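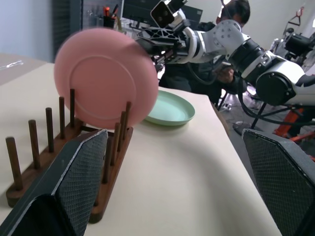
**Ollton_kitchen:** Plate racks for a small counter -- what's everyone using? I've gone to two rows of wooden pegs and I'm happy with it. The pink plate goes in the gap between the rows, and the mint green one can sit flat on the table until there's room.

**deltero300:** Pegs mark the finish. I went back to wire.

> My wire one rusted by September.

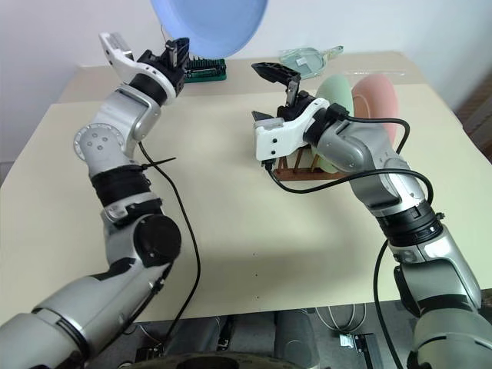 ### Re: pegs or wire

**Ollton_kitchen:** Mine haven't marked. I like a light blue plate at the back, where I can see it. 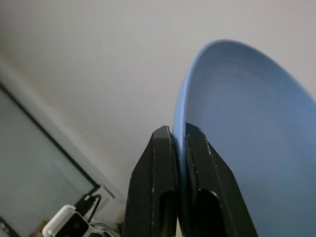
**Bùi122:** I disagree about wire, but oil the wood twice a year or it'll go grey.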